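Quick one tonight, bus in ten minutes.

Robot club has moved on from wheels. Me and Lutfa signed up for the two-handed task in the Collow challenge, so it's grippers every evening now and my wrists know all about it. The task sounds daft when I tell people at home. Pick up a soft little block using both grippers, one each side, carry it to the basket, let go. Repeat till bored.

Target is 100 clean goes by the end of term. We're on 14.

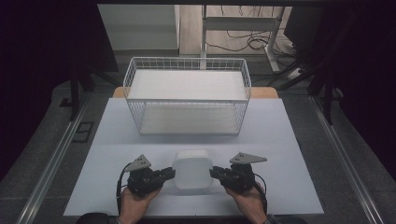
*Mimoza Kolev*

Main thing I've learnt – squeeze evenly. Push harder with the right (I always do) and the block twists. Lutfa reckons I should breathe out as I close the jaws. Tried it. Felt silly, did seem to help a bit.

Cables are a pain too. Want to sort out some clips before the next session, Wanda says she has a bag of them somwhere. Also need to agree what counts as a clean go. Dede says touching the basket rim is fine, I say no. Rules don't say either way, I've read them twice.

Writeup is meant to be 2 pages and I've got a title. Rocío is doing the graphs thank god.

More when theres more. Bus!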